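Trerken suspends garment-handling work at Lesov site after gripper fault

6/17/21

Trerken has suspended unattended operation of the garment-handling stations at its Lesov site following a fault in which a robot gripper closed without a command while an employee was arranging clothing on the table. The employee received a bruise to one finger, was seen by the site nurse and returned to work the same shift. No other person was involved.

The company said in a written notice to staff and customers that the stations will remain limited to supervised running until a revised control release has been installed and tested on every arm. Work at the other Trerken sites, which use a different type of gripper, is not affected.

The stations at Lesov are used to develop the folding and sorting of sports clothing, chiefly team jerseys and shorts returned from rental. Each station has two arms, each fitted with a two-finger gripper and a small camera near the wrist. Garments are placed on a fabric-covered table, often deliberately crumpled, and the arms are required to find an edge or a hem, lift it and lay the item flat. Between attempts an operator reaches in to reset the clothing. It was during one of these resets that the fault occurred.

According to the notice, the station had been placed in its hold state, in which the arms stop where they are and the fingers are expected to stay open. The operator confirmed on the screen that the hold was active and reached across the table to turn over a jersey. The fingers of the right gripper then closed at low speed. The operator withdrew the hand and pressed the stop button, which removed power from both arms as designed.

Trerken's initial review, completed with the assistance of the gripper supplier, Tutent, found that the hold state did not remove power from the finger motors. It instructed the motors to keep their position. If the communication link between the arm and the finger controller was interrupted and then restored, the controller could resume the last grasp command it had received, even though that command had been cancelled before the hold began. The screen continued to show the hold as active because it reported the condition of the arm alone.

Records kept by the station were examined for earlier cases. The log for the arm concerned contained 3147 grasp cycles since its last service. In that record the review found other brief losses of communication, none of which coincided with a hold. The interruption on the day of the incident was traced to a worn connector in the cable that runs along the forearm. The connector had been flexed repeatedly in normal use and had passed its most recent visual inspection, which did not include a test under movement.

The force setting was also examined. The gripper had been configured for thick fabric, at 100 percent of the force allowed for the task, after operators reported that jersey hems were slipping from the fingers. The setting was within the permitted range. The review concluded that it should not have been available while hands could reach the table, and that the change should have been recorded in the station's risk assessment. It was entered only in the shift notes.

Siqueira, the firm engaged to carry out an independent safety assessment of the site, has been asked to examine the hold state on all of the stations and to report on whether operators were given sufficient instruction on the difference between a hold and a stop. Its report will be supplied to the workplace safety authority, which was notified of the incident on the day it took place.

A preliminary letter from Siqueira, quoted in part in the notice, states that the wording on the screen "could reasonably be understood to mean that the equipment was safe to approach." The letter recommends that the word "hold" be removed from the display until the finger motors are included in the state it describes. Trerken has accepted the recommendation.

The following measures are in force at Lesov until further notice.

No person may reach over a table while either arm has power. Operators must use the stop button and wait for the power light on the arm to go out before handling garments.

Stations may be run only with a second trained employee present, who remains within reach of the stop button and has no other duties during the run.

Finger force is limited to the lowest setting at which the task can be carried out. Any increase requires written approval from the site safety office.

Forearm cables are to be tested under movement at the beginning of each shift. A cable that shows any loss of signal is to be replaced and not repaired.

The use of tools or spare garments to move clothing near the grippers while the arms have power is not permitted.

The company acknowledged that the measures will slow the work considerably. Resetting a table by stopping and restarting both arms takes longer than the hold procedure it replaces, and each restart requires the arms to return to a known position before a new attempt can begin. Customers expecting trial results in the present quarter have been told that these will be delayed. A new schedule will be issued when the revised release has been accepted.

Tutent is preparing that release. It will clear any stored grasp command whenever the link to the arm is lost, and will require a fresh command from the operator's station before the fingers can move again. The screen will show the condition of the arm and of each gripper separately. A further change, under which a hold will remove power from the finger motors, needs an added relay in the station cabinet and will follow at a later stage. Supervised running will continue until the relay has been fitted.

Other users of the same controller have been informed by the supplier. Tutent advised them to treat any hold or pause function as unsuitable for hand access and to check the condition of connectors that move with the arm. It has not asked for the equipment to be withdrawn from use and has received no reports of injury from other sites.

The incident is the first at Lesov to be reported to the authority since the stations were installed. An earlier matter, raised by operators in April, concerned a gripper that was slow to open after a jersey hem had become caught between the fingers. That matter was closed after the finger pads were replaced. Trerken said that the earlier report has been reopened so that the logs from both arms can be compared, although there is at present no evidence that the two faults are related.

Employees who have noticed unexpected finger movement at any station, including movement that did not lead to contact, are asked to report it to the site safety office. Reports may be made without giving a name. The station number and the approximate time should be included where known, so that the record can be found before it is overwritten. Automatic deletion of station logs has been switched off for the duration of the review.

Training sessions on the revised procedure are being held at the start of each shift. Attendance is required for all operators, maintenance staff and visiting engineers before they are admitted to the work area. Supervisors will keep a signed record of attendance, and access cards will be reactivated on completion of the session.

Siqueira is expected to deliver its full report to Trerken once it has observed the stations operating with the new release. The company has undertaken to publish the findings and its response to each recommendation. Inquiries from customers should be directed to their usual contact at Trerken, and technical questions about the controller to Tutent.

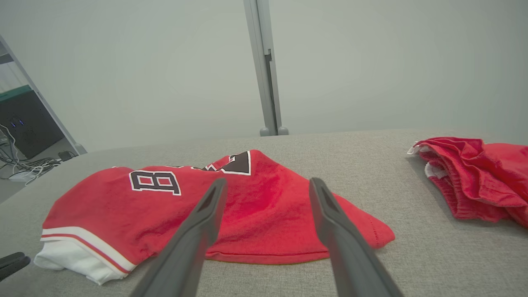 Garment-handling work with a jersey and shorts, using a two-finger gripper.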